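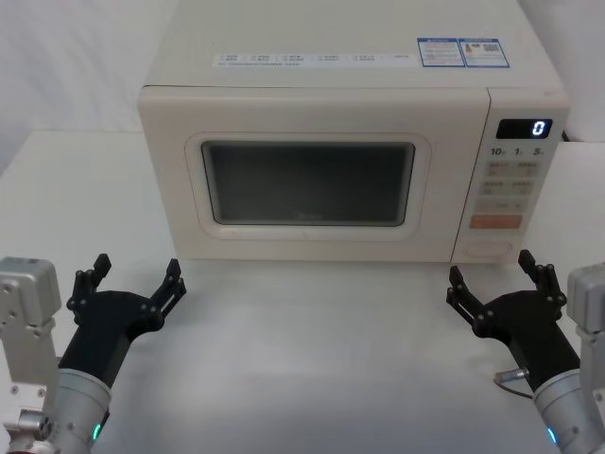

The Arm That Wouldn't Let Go of the Button

9 min read
48 shares | 12 comments

When I ask the engineer in charge of the Orville bench at Clirkholm to tell me what happened in May, she gets up first and makes us both a cup of tea, and then she sits down again and moves her chair so she can see the robot while she talks. I don't think she notices she's doing it.

"I've told this one a few times now," she says, "and every time I tell it I start a little further back. People want me to start with the bang. There wasn't really a bang, it was more of a scrape. But the scrape was the very end of it, and if I start there you'll come away thinking the robot went crazy, and it didn't. It did what we'd told it to do, bless it."

So we start further back. Orville is a two-armed machine that is learning to do ordinary kitchen jobs, and for most of this year its ordinary kitchen job has been the microwave. Open the door, put a bowl in, close the door, set a time, press the start button, wait, open up again. You and I do it half asleep. For Orville it has taken up most of a winter and a spring, in a long upstairs room in the old Mavromatis building, on a white table in front of a white cloth.

"My mother asked me how long it could possibly take to teach something to use a microwave," she tells me, laughing. "I told her she'd had mine for a year before she stopped calling me about the clock!"

The part of the job that gave them trouble was the door. To open it, the right gripper has to push low down on the front, and push firmly, and then back off smartly so that the door can swing. Too gentle and nothing happens. Too hard and the whole oven slides away across the table. There's a small force sensor in the wrist that is supposed to settle the matter. It feels the push building, it feels the catch give way, and it tells the controller, a package called Flenorlow, that enough is enough.

"And it worked," she says. "I want to be fair to everybody, including me. It worked in the morning, it worked after lunch, it worked with the lights off when we forgot to turn them on. We had gotten to where we'd set it going and do our email."

I ask whether that was part of the problem, the email. She takes a while over that one, turning her mug around by the handle.

"Yes," she says. "I'd like to say no. We were in the room, and the rule was that somebody had to be in the room, and somebody was. But being in the room and watching are two different jobs, and we'd let one turn into the other over a few months without anybody deciding it."

The run that went wrong was number 516. It was a little after four in the afternoon. She was at the desk by the window and a younger colleague was on the floor behind the table, looking for a dropped screw, which is a detail she comes back to more than once as we talk, and each time she goes a bit quiet.

Orville reached in with the right arm, found the button and pressed. The door came open, as it should. The gripper went on pressing. It pressed for seven seconds, which she invites me to count out loud with her, and we do, the two of us at the table like children playing hide and seek. It's a long time. Somewhere in the middle of it the microwave began to slide backward, and by the end it had traveled far enough that its back edge was hanging over the far side of the table, above the spot where her colleague was kneeling.

"I heard this scraping noise and I thought, who's moving furniture?" she says. "Then I looked up and I saw the oven going, very slow and steady, like a ferry leaving. And I could see the top of a head behind it."

She hit the stop. The arm froze where it was. Her colleague stood up with the screw in hand, very pleased to have found it, and asked why everyone was staring.

Nobody was hurt, and the oven stayed on the table. They slid it back, unplugged it, and shut the bench down for the night, and she says the two of them sat on the stairs outside for quite a while, not saying very much, and then went and got something to eat.

The next morning they printed out the log. She still has it, and she brings it over for me to see, a fat stack held together with a binder clip and covered in green ink. It runs to 1706 lines for that single run. Most of it means nothing to me, but she finds the page she wants right away, and she lays her finger under a column of figures, and even I can see it. The numbers climb, and wiggle, and climb, and then they're all the same. The identical number, right down to the last decimal place, line after line after line.

"A real sensor never does that," she says. "A real sensor is always jittering a little, even if it's sitting still on a shelf. When you see it go flat like that, it isn't measuring anything. It's gone. What you're looking at is the last thing it said before it went."

What had happened, as far as they've been able to work out, was a very small thing. A thin cable on the right gripper had been working itself loose at the connector. Each time the wrist bent to reach the button, the cable pulled a bit. On run 516 it pulled enough to break contact, and it did so at the worst moment, halfway through the push, when the force was on its way up but hadn't yet reached the number that meant stop.

And Flenorlow, finding no fresh reading, used the old one. It had been set up that way on purpose, a long time before, to get over tiny gaps in the signal that used to make the arm stutter. Nobody had put a limit on how long a gap could be.

"So think about it from the arm's side," she says, leaning in, and she's so good at this that I find myself feeling for the thing. "It's pushing, and it asks, is that hard enough yet? And the answer comes back, not quite. So it pushes more. Is that hard enough? Not quite. It asked that question over and over, and it kept getting an answer from a sensor that wasn't there anymore. The only reason it quit is that I stopped it."

I ask her who had set it up like that. She raises her own hand, like a kid in class.

"It was mine. I even remember the day. The stutter was driving us up the wall and I fixed it, and I was so proud of myself. I went home early! And it was a perfectly good fix for the problem I had. I just never went back and asked what else it would do."

They made several changes, and she's happy to go through them, at some length, with a drawing on the back of the log. The controller now treats a reading that doesn't change at all as a dead sensor, and it backs the arm away and stops. There's a limit on travel as well, so that if the gripper goes farther forward than the button could possibly need, it stops for that reason too, whatever the sensor may be saying. The cable has been given more slack, and somebody gives it a gentle tug by hand at the start of each session. She's fondest of the tug, I think.

"It's the cheapest thing we did," she says. "It costs us a moment, and it makes you go and stand next to the robot and look at it properly. You notice other things while you're over there. A screw backing out, a scuff on a finger. I've found more by tugging that cable than I have with some of our fancy tests."

The other change had nothing to do with the machine. There is a strip of yellow tape on the floor now on the far side of the table, and while the arms are powered no one goes past it for any reason, dropped screws included. Before May, they had thought carefully about where the arms could reach, and had kept people out of that area. They hadn't thought about where the arms could push something else.

"We'd drawn this lovely circle around the robot," she says. "You know, this is as far as it can get, so out here you're safe. And it was true! It never left the circle. It just sent a microwave out of it."

They unplugged the cable on purpose after the changes went in, in the middle of a push, with everybody standing well back and a folded blanket on the floor behind the table in case. The arm stopped and drew back. They did it again, 10 times in all, at different points in the push, and it drew back each time. She is careful to tell me that this doesn't prove as much as she'd like. Pulling a plug is a clean sort of failure, she says, and a connector going bad a hair at a time isn't clean. It might flicker. It might send nonsense that jitters just enough to look alive. They are working on a way to fake that, with a worn-out connector someone has been saving in a jar, and she doesn't expect it to be quick.

I wonder aloud if the whole thing has made her trust Orville any less. She looks over at the arms again.

"I don't think I'd use that word for it, either way," she says. "I trust it the way I trust my car. I like my car very much. I still don't lie down behind it."

The tea is cold by now and she has a session to run before the end of the day. She puts the binder clip back on the log and walks me to the door the long way around, on the near side of the yellow tape, although the arms are off. Her colleague is just coming in with a box of new connectors, and the two of them stop right there in the doorway to open it and hold them up to the light, one by one, and I let myself out.

31 people found this helpful
Share | Save | 12 comments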